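3.2 Collecting folding demonstrations in homes

Demonstrations were recorded in lived-in homes, with the furniture and belongings left as they were. Each operator worked with a pair of hand-held grippers, one per hand, and was asked to fold garments on whatever surface they would normally use. In most homes this was the bed. Operators chose their own way of folding, and we gave no instruction beyond a short practice period with the grippers. In all, 408 folding episodes were kept for training.

A bed is a harder surface than a laboratory table. It gives under the fingers, and a printed cover can be confused with the garment lying on it. We treated both as part of the task – no plain sheet was laid down before recording. Figure 2 gives a view from one gripper.

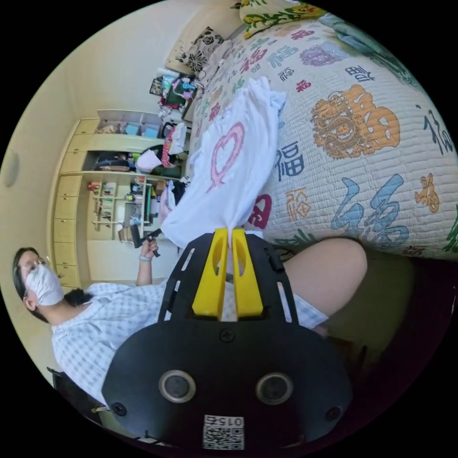

Figure 2. View from a hand-held gripper with its yellow fingers closed on the edge of a white T-shirt. The bedspread behind carries characters in several colours. The operator, beside the bed, holds a second device in her raised hand.

3.3 Labelling grasps

Every closing of the fingers was labelled by hand as a single-layer grasp, a multi-layer grasp or a miss. Kwame Kyei and Svenja Nägeli labelled the episodes separately, and Deming Lu settled the cases where they differed. Most of these were grasps close to a hem, where it is hard to tell a folded edge from two layers lying together.

Episodes in which a gripper lost tracking were removed before labelling. A further 200 episodes, recorded in homes that do not appear in the training set, were held back for testing. The same labels were used for both sets.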